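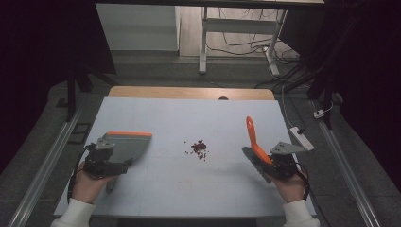 Crumb sweep, brush right, pan/scraper left, both on the hand grippers.

Friday, December. Bench notes, chores set. Started late, Ewan had the key.

Question from Hannelore again — would any of this pass for cleaning in a real kitchen yet? My answer today: sweeping nearly, scooping no.

Sweep. 197 runs logged by hand so far, target was 200, stopped for lunch and never went back. Hand runs are fine, dull even. The policy trained on last month's lot is another matter. Gets the brush down in the right place, pushes the heap OK, then lifts early and leaves the fine stuff. Big crumbs in the pan, dust on the board. Mechthild says a person does the same and then wipes with a sleeve. True but we have no sleeve on the list of tools.

Brush angle matters more than I thougt. Handle leaning back toward the left hand = good contact. Upright = it just flicks. Put this in the sheet for Hubert before he does his batch.

Board smudges after the red crumbs. Wipe between sets pls, don't want the model learning smudges.

Scoop. Different job, same board. Beads up and carried level, then tip out at the far side. Grip low on the neck, not on the long part, or it rolls.

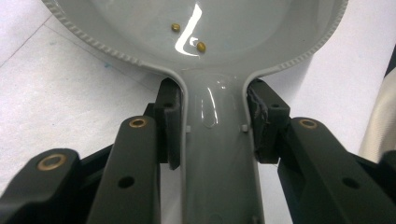
Scoop held at the neck, two beads in the bowl. Right pad shredding.

Right pad needs changing, foam coming away in strings. Left still decent. Spares in the Tarside box I think, if not ask Howard. Change both together or the grip goes lopsided.

Glare in the bowl is bad from the gripper view. Bright streak right by the lower bead. Try the lamp off to one side, or tape over half of it. Run 233 onwards to be done with new light — write it in the log this time!!

Shop floor side: Pendine want to know about swarf off a bench. Told them not before we can do biscuit. Hubert more hopefull than me.

To do: pads, lamp, last sweeps, send Hannelore the early-lift clips.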